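Gallavbridge Collectors Board > Clothing & Textiles > Care and Storage
Thread: Washing old basketball jerseys without wrecking the lettering

hoopattic
Sunday was my big sorting day and I finally got all my basketball stuff out of the totes. 19 jerseys! I forgot I even had half of them. Most came from the Drotside flea market over the years, a few are from family, and they all smell like a basement. I want to wash the whole pile and get them on hangers in the spare room, but I'm scared of ruining the numbers. Some are stitched on, some are printed, and a couple I can't tell. What do you all do? Cold water? Bathtub? I have a normal front loader and one of those plastic drying racks.

mesh_and_twill
Oh this is my favorite subject, you have no idea. Sort by lettering first and color second. Stitched twill can take a gentle machine cycle if the threads are sound. Printed stuff gets hand washed in my house, period. Turn everything inside out, cold water, a small spoon of plain liquid detergent, no softener ever. Softener leaves a film, and on old printing that film gets tacky in summer. Then roll it in a towel and lay it flat. I've done this for years and still get excited when an old grubby one comes up bright!

To tell printed from stitched, run a fingernail along the edge of a number from the outside. Stitching has a ridge and you'll see thread on the inside. Print feels like one smooth skin.

Gronov_Gary
I'll disagree on the machine part. Gentle cycle still spins, and my washer's lowest spin setting is 600. That was enough to pull a stitched nameplate loose on one side. Bathtub for everything. It takes longer, so what, put the radio on.

mesh_and_twill
600 is fine in a mesh laundry bag with nothing else in the drum. I wouldn't go to 700 or over. If a nameplate came off at 600, that thread was already rotten and it would have gone the first time you wore it.

Gronov_Gary
Maybe so, but I'd like to find out about rotten thread in the tub, where I can stop.

lakesidelaundry
Both of you are skipping the part that scares me most, and that's red dye. Red with white trim is the one to test before it gets anywhere near a tub. Damp white cotton swab, press on an inside seam, hold it there while you count to 30. Pink swab means cold water, very short soak, and do not leave it sitting in a heap afterward. The white trim will grab whatever is floating around.

hoopattic
Okay, the red dye warning hits home. I've got one BULLS 23 in the pile, so that's my test subject.
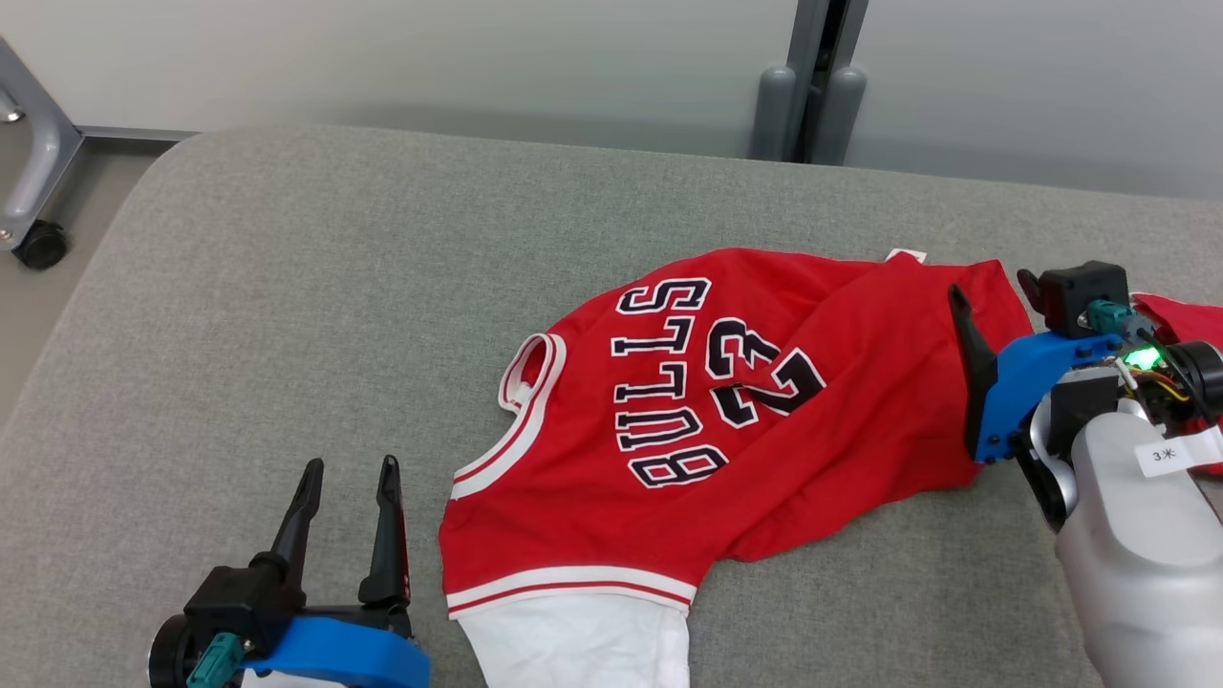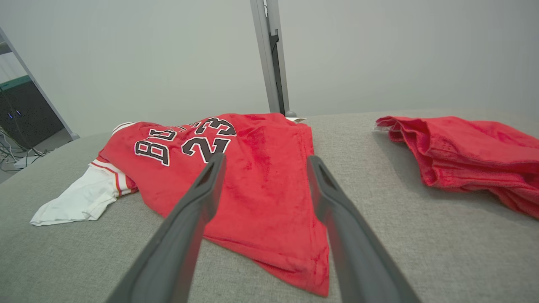
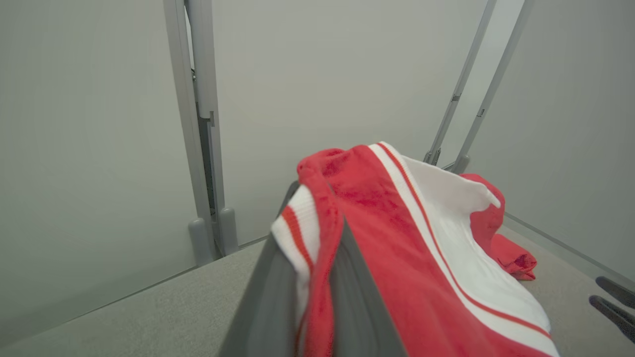
The reds worry me more than anything now, to be truthful. I was going to throw them all in together! Does a color catcher sheet do anything, or is it just a fancy napkin? And how do you deal with creases? A lot of mine were folded in the same spot for years, right across the numbers.

lakesidelaundry
Color catchers do help a little in a machine. In a tub they mostly float around looking busy. Use more water and change it as soon as it tints.

stitchwitch6
Creases! I can help here. Never iron straight onto printed numbers. Hang the jersey in the bathroom while you take a hot shower, then lay it face down on a clean towel and smooth it with your palms. If there's still a hard line, put a thin cotton cloth over the back side and use the lowest iron setting with no steam, a few seconds at a time, lifting and never sliding. I got a really ugly fold out of a kids' league shirt this way and I was dancing around the kitchen.

Gronov_Gary
Agree with all of this except the shower. Humid air and old heat-pressed print don't get along. I lay them flat under a cotton sheet for a week and most of the line relaxes.

stitchwitch6
A week! I could never. But fair point if the print is already cracking.

mesh_and_twill
For hanging, please use wide padded hangers. Thin wire ones put points in the shoulders that stay forever. I like the wooden ones from Sfeir, they're wide enough, though I still wrap them in a strip of old T-shirt. Keep the closet dark too. Sunlight from one window took the orange out of my favorite sleeve in a single season.

hoopattic
Wow, you folks are great. Padded hangers are on the list, swabs are on the list, and the spare room is getting a curtain. I'm going with the tub for anything printed and I'll try one stitched one in a laundry bag at 600. Sorry Gary!

Gronov_Gary
Your funeral. Post the swab results, I'm curious about the reds.

lakesidelaundry
Me too. And rinse twice!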